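Prasanna Dewan

Prasanna Dewan is a playwright, short story writer and occasional translator best known for the stage trilogy usually called the Udness plays. His work is mostly set in small trading towns and deals with inheritance, debt and the way families retell their own past. He has written 19 plays, two collections of stories and one novel. The plays have been performed by touring companies and student groups, and several are read in college courses on modern drama.

Early life

Dewan grew up over his parents' stationery shop. He has said in program notes that he learned to read from order books and delivery slips, and that the first thing he wrote for an audience was a comic sketch about a missing shipment of envelopes. His grandmother, a retired schoolteacher, kept a shelf of plays in the back room and read the parts aloud to him in different voices.

He studied accounting for two years before changing to literature. The accounting was not wasted. Ledgers, receipts and unpaid bills turn up again and again in his plays, and the plot of The Second Column depends on a mistake in addition that is made in the first scene and noticed only in the last.

Career

Early plays

Dewan's first full-length play, A Room for the Surveyor, was put on by the Kirnine Players in a hall above a bus station. It has a cast of six and a single set. The surveyor of the title never appears, though the other characters spend both acts getting ready for his visit. Local reviews were short and mostly kind. One complained that the second act was too long, and Dewan later cut it by several pages for the printed text.

His next two plays, Salt Money and The Lodger's Chair, were written quickly and are now seldom staged. Dewan has called Salt Money "a play with one good speech in it." The speech in question, given by a widow who is dividing up her husband's tools, is still used as an audition piece.

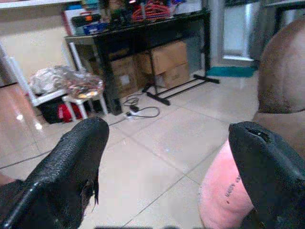

The Kirnine Players also gave Dewan his first paid work, as a script reader. He stayed in the job for several seasons and read hundreds of unsolicited manuscripts. He has credited this period with teaching him to start a play as late in the story as possible, and most of his later work opens in the middle of an argument.

The Udness plays

The three plays set in the made-up town of Udness are The Second Column, Stustalier and Low Water. They follow the Nanayakkara family, who own a ferry business, over 40 years. Each play can be performed alone, and the author has never insisted on a fixed order, but companies that stage all three usually keep to the order in which they were written.

Stustalier, the middle play, is the most often performed. It takes its name from the boat that the eldest Nanayakkara son buys against his father's wishes. The boat is talked about in every scene but is never seen on stage. The play is written for two actors, who between them take all the parts, including a customs officer, a priest and a set of twins. The quick changes of voice are hard to do well, and the play has a reputation for showing up weak casting.

Low Water closes the trilogy with the sale of the ferry business. It is quieter than the other two and has very little plot. Some critics consider it the best of the three – others find it slow, and a few productions have cut the long prologue spoken by the daughter. Dewan allows the cut but asks that the prologue be printed in the program.

Later work

After the trilogy Dewan turned to prose. His first story collection, Change for the Crossing, returns to Udness and follows minor characters from the plays. The second, The Weighing Shed, is set elsewhere and contains his only ghost story. His novel, A Fair Copy, is told by a clerk who is paid to write letters for people who cannot write their own. The clerk improves the letters as he goes, with poor results for everybody concerned.

He came back to the theater with The Night Ledger, which had its first reading on 6/18/19. It has a larger cast than his earlier plays and includes songs, with words by Dewan set to traditional tunes.

Style and themes

Dewan writes in short lines with few stage directions. Characters often answer a question that was asked several lines earlier, so that two conversations run side by side. Actors have described this as difficult to memorize. He rarely uses monologues, and where they do occur they are usually lists: goods in a warehouse, names of passengers, items in a will.

Money is the most common subject. The sums involved are nearly always small, and the characters tend to know them to the penny. Religion, by contrast, is mentioned only in passing. Humor comes mainly from politeness carried too far, as in the tea scene in Stustalier, where neither speaker is willing to be the first to sit down.

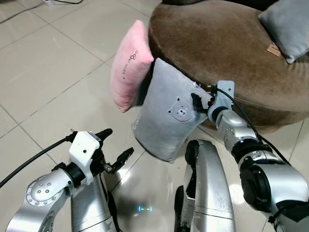
Reception

Reviewers have generally praised the dialogue and been less sure about the endings. The last scene of The Second Column, in which the daughter adds up a page of figures aloud and then closes the book, has been called both moving and flat. Dewan rewrote it for the collected edition and then put the original version back in the following printing.

The stories have had a wider readership than the plays. "The Crossing Bell," from the first collection, appears in a number of school anthologies, often with its final paragraph left out.

Selected works

Plays
A Room for the Surveyor
Salt Money
The Lodger's Chair
The Second Column
Stustalier
Low Water
The Night Ledger

Fiction
Change for the Crossing (stories)
The Weighing Shed (stories)
A Fair Copy (novel)

See also
Kirnine Players
Two-hander
Trilogy (drama)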